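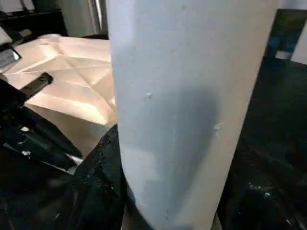

Every spring, small workshops write the same line in the budget: one robot arm, one price. I think this line is wrong, and I have made the mistake myself.

At our packing room in Hendcombe we compared two offers. Kravchuk was cheaper on paper. Plerkport asked for 1402 dollars more, and my first feeling was to laugh. Then I read the lists of parts slowly, with a dictionary for some words. The cheap offer had no spare fingers for the gripper, and a set costs 325. The cable for the wrist camera was also separate. Training was 400 for each person, and we are three.

So the question for me is what the arm will need in its second year. Our work is mixed. One hour it is something round and smooth, the next hour it is paper, which folds in a new way every time you touch it. Fingers that are good for one are often poor for the other, and they wear out. Dust gets everywhere. A colleague from the Andedthorpe branch told me they spent more than 657 dollars on cleaning and small repairs before summer, and this money was in no plan.

I don't say that people should always buy the expensive one. I say that the budget should have a line for fingers, a line for cables and a line for hours — our own hours, too. Somebody must stand beside the table in the first weeks and put things back in place, and that person has a salary.

We have not signed yet. I asked both sellers for a new offer with the spare parts inside, and Kravchuk has not answered since March.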